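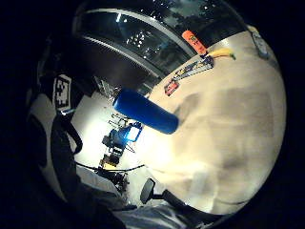 Cream tabletop under the window, with a banana and a few small things set along the far edge.

Furniture > Tables > Work and Dining Tables > Bramow Table

Tables | Chairs | Shelving | Spare Parts | Delivery | Contact

Bramow table, cream top

The Bramow is a plain, large table for rooms where one table has to do several jobs. Most of the ones we sell go into kitchens and shared workrooms, where people eat at them, sort things on them and leave things on them. The top is a pale cream with no pattern. Edges are straight and the corners are slightly eased so that they don't catch on sleeves.

We have sold it since Omprakash Rajput first drew it for the Sterkness workshop, and the only changes have been to the fixings and the feet. It is made to order in batches. The next batch is being cut in February.

Where it works best

The Bramow is meant to stand with one long side near a window or wall. Small things then tend to collect along that far edge, and the near side stays clear for whatever you are doing. Fruit, pens, small boxes and packets can stay at the back between jobs, and you still have room in front of you to roll something out, wrap a parcel or lay out a set of parts.

If you put it under a window, leave a hand's width between the table and the sill so the window can be opened and the glass wiped. Curtains that reach the floor will bunch up behind it. A blind is easier to live with.

In a darker room the cream top helps a good deal in the evening. It throws back light from a ceiling lamp without glare, and coloured items show up well against it. Venkatesh Gowda, who uses two of them for sorting small stock, asked us for a grey top first and changed his mind after trying a sample of each under his own lights. The grey is no longer offered.

The top

Pale surfaces show marks. The Bramow is no different, and you should expect some grey smudging in the middle of the top if it gets daily use, mostly from hands, the undersides of boxes and printed card. Newspapers are the worst for it. The smudges sit on the surface and can be wiped off with warm water and a little washing-up liquid. Dry the top afterwards with a clean cloth.

For marks that stay after the first wipe, lay a damp cloth over them for a few minutes and try again. Do not use scouring powder, wire wool or the rough side of a sponge. These dull the finish and the dull patch will pick up dirt faster than the rest. Spirit cleaner can be used on ink if you keep it to the mark itself and rinse straight after.

Hot pans need a mat. Cups of tea are fine. Very ripe fruit should not be left on the bare top for days, as the juice can leave a faint brown ring that takes several goes to shift.

Rolling things

The top is flat and has no lip, which makes it easy to wipe crumbs off the edge into your hand. It also means that tubes, bottles and anything else round will roll if the floor slopes. The feet screw up and down to correct this. Set a round pencil in the middle of the table, see which way it goes, and turn the foot at that end down until it stays put. Check again after a week, once the table has settled.

For people who keep cardboard tubes, foam rollers or rolled mats on the table, we sell the Kokura edge strip. It is a low strip that clips to one long side without screws. It can be taken off for cleaning and will not mark the top. Fit it to the window side, as it gets in the way of your forearms on the other.

Putting it together

The table comes in 2 boxes, one for the top and one for the legs and rails. The top is heavy and needs two people. Put it face down on a blanket, bolt the rails on loosely, add the 4 legs, then go round and tighten everything. Allow 55 minutes if you have not done it before. A hex key is in the smaller box, taped to the inside of the lid.

Do not tighten any leg fully before all of them are on. This is the cause of nearly every wobble we are rung about. Slacken all the bolts by a turn, press down on the frame and tighten them again, working across from corner to corner.

Once it is built, lift the table to move it. Dragging it puts strain on the legs and can pull the feet out of line. If it has to go through a narrow doorway, take the legs off first and carry the top on its long edge.

Load and use

The Bramow will carry 100 kg spread over the top. It should not be stood on or used as a step to reach a window. Clamps can be used along the edge with a scrap of wood or card under the jaw.

It is for indoor use. A covered porch is too damp for it in winter, and we can't replace tops that have swollen outdoors.

Parts and matching pieces

Feet, bolts and rails can be bought separately and are kept in stock for older tables as well. Replacement tops are cut with each batch, so there may be a wait. The Grewal bench fits under the long side and has the same cream finish on the seat. It is sold singly.

Samples of the top are sent free by post. For questions about sizes or access, ask for Gaurav Pal. For parts, ask for Bhupendra Dwivedi, who will need to know whether your feet are the round or the square kind. The parts desk is closed on Tuesday.

Filed under: Large tables, Cream finish, Made to order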